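Open Hours at the Gusberg Lab

The robotics lab on the second floor of the Gusberg building in Prornildale let the public in for an afternoon in October, and nearly 28 people had signed the sheet by 2 p.m. Niall Nisbet ran the tour. He started at the tables, where staff train the arms to handle everyday things.

Simin Fallahi showed visitors how to work a hand-held gripper. You squeeze, the fingers close, and the recording goes into a set that now holds 2,850 grasps.

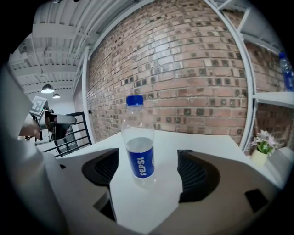

Each visitor got 10 minutes with it. Marlina Hartono, a retired pharmacist from Larden, said the hard part was keeping her wrist steady. "I kept coming in too low," she said. Fallahi told her to slow down and try again.

Upstairs, Yu-ting Kao took questions on cost and safety. A teenager asked if the arms could fold shirts. Kao said her group had tried it for two months and gone back to bottles and cups.

The lab plans to open again in the spring, with groups limited to 15.

Contact the editors | © Larden Magazine | Back to top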